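Most of the cleaning in our house gets done with a bottle of plain castile soap and a box of washing soda. I switched over in September after running out of four different sprays in the same week, and I have kept notes since then. These are the mixes and habits that stuck.

## Everyday counter spray

Fill a spray bottle with 23 ounces of warm water first, then add 3 teaspoons of liquid castile soap. If you put the soap in first you get a bottle full of foam. Tip it over once or twice to mix. I use Kokevik unscented because the peppermint kind makes my eyes water, but any brand works.

Spray, wait a minute, wipe with a damp cloth, then go over it again with a dry one. The dry cloth is what prevents streaks on dark counters.
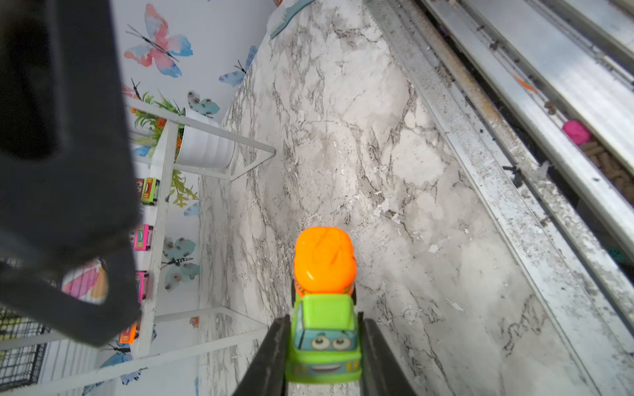
Vinegar is the one thing I keep away from stone. It dulls real marble and limestone, and the mark doesn't wash off. Mix it with castile soap and you get white curds that stick to everything, so don't put the two in one bottle either. For marble-patterned surfaces, find out what the material is before you pick a cleaner. The soap spray is gentle enough for stone and for most look-alikes. It also does a good job on chunky toys like an orange and green cement mixer truck: wipe the drum, get a soft toothbrush into the seams, and go easy over a printed face so the eyes and smile don't rub off.

## Walls and wallpaper

Dust first, top to bottom, with a dry microfiber cloth over a broom. Painted walls can take the counter spray at half strength. With wallpaper it depends on the kind:

- Vinyl: damp sponge, a drop of soap, rinse, pat dry
- Plain paper: dry sponge only
- Not sure: test a spot behind a door and leave it overnight

Greasy fingerprints on plain paper sometimes lift with a slice of white bread. Press, don't scrub.

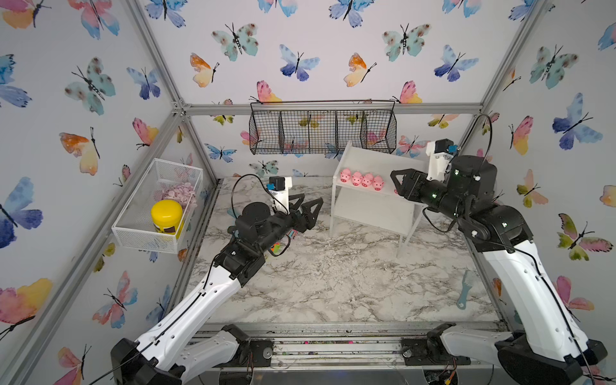

*Watercolor butterflies on a white background. Light patterns like this need dusting more often.*

## Laundry

I use half a cup of washing soda in a regular load, plus two tablespoons of Pekis liquid. Towels get no softener. For shirt collars, rub in a little undiluted liquid soap and leave it for the time it takes to sort the rest.

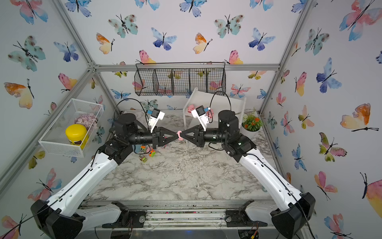
**Can I use the same soap in the dishwasher?**

Keep it for the sink. Liquid soap makes far too many suds in a dishwasher, and they can leak out around the door.

## Floors

Two tablespoons of soap in three gallons of hot water is plenty. I used to double it and the kitchen floor was always tacky – that was soap film. If yours is tacky now, mop twice with plain water and start over with the weaker mix. Wring the mop hard on wood.

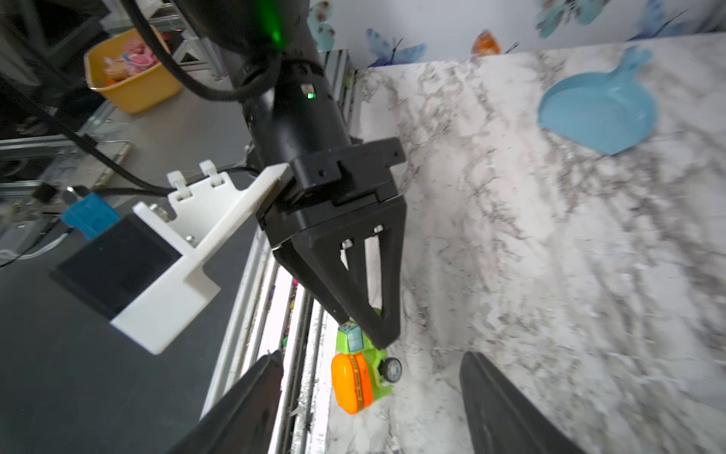

*A small green toy on a marble-patterned surface.*

## Buying and storing

The Tilahun refill bag lasts me more than 104 days and takes less room under the sink than bottles do. Nasanlow sells a pump top that fits most gallon jugs. Label every bottle with what's in it, and keep all of it on a high shelf, washing soda included.

Last updated Jun 1, 2020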